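Strand Hall Wardrobe Group
Notes of the meeting held on November 7, 2020

There: me (Halldóra Lauritsen, taking the notes again), Roald Öberg, Burkov, and Drovley for the second half. Prukley sent apologies and a list, which I read out.

Notes from last time
Agreed, apart from my spelling of "gusset", which Roald has now put right in pencil.

The big sort-out
We've finished the coats! All the heavy ones are on the long rail at the back and they look lovely, though I wouldn't want to be the person who has to get one out from the middle. Shirts are next. Burkov thinks they should go by collar size and I think they should go by colour, as that's how people ask for them ("have you got anything cream?"), and we went round on this for far too long. In the end we said colour first, then size inside each colour, and we'll see how we get on with it until December.

Anything crumpled gets hung up as it is and pressed when somebody wants to borrow it. Roald would like it noted that he'd press the lot now. Noted, Roald.

Money
We have 245 pounds in the tin and the bank together. Prukley's list asked for 6 new clothes rails, and we all had a bit of a laugh, but the old ones really are bowing, so we said yes to 2 now and the rest when we can. Drovley knows a shop that's closing and will ring them. I'm also allowed to buy hangers — proper ones with a decent shoulder, please, no more of the wire sort that leave points in everything.

Moths
One hole found in a grey waistcoat, which might be old. Burkov has bagged it and put it in her freezer next to the peas. Cedar blocks to be sanded and put back out.

Lending
The school hasn't returned the four nightshirts. I'll write again, nicely. Drovley asked whether we should take a deposit and we couldn't agree, so it goes on the list for next time. My own view is that it would put off the very people we like lending to, but I can see I may be outvoted!

Odds and ends
The box marked MISC is still marked MISC and nobody has been through it. Roald and I will have a go on our next sorting evening. Buttons are to go in jars, by colour, and if you take a button off something for another job, write it on the card. Tea money is up to date, and thank you to Drovley for the ginger cake.

Jobs
Halldóra: hangers, letter to the school.
Roald: sanding the cedar blocks, labels for the shirt rail.
Burkov: the waistcoat, once it comes out of the freezer.
Drovley: ring the shop about rails.

We'll meet again in December, same room, and I'll send the date round once I've heard from Prukley.
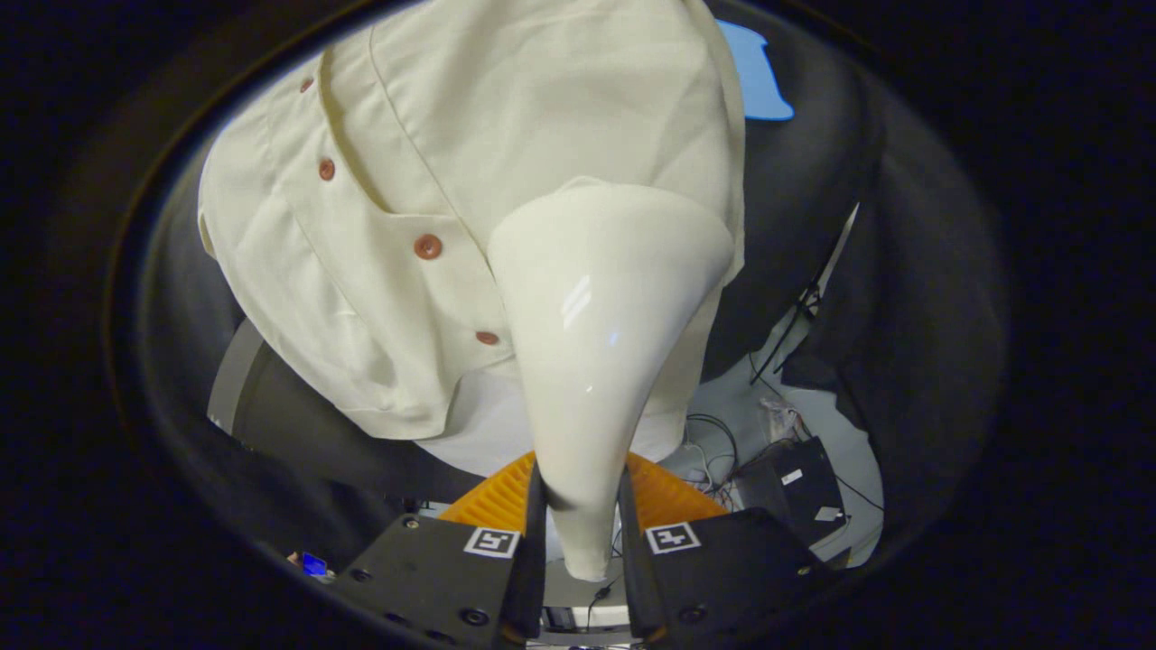 Oh, and before I forget — whoever has the spare key to the cupboard, could you drop it through my door before then? I've only got the one and it sticks.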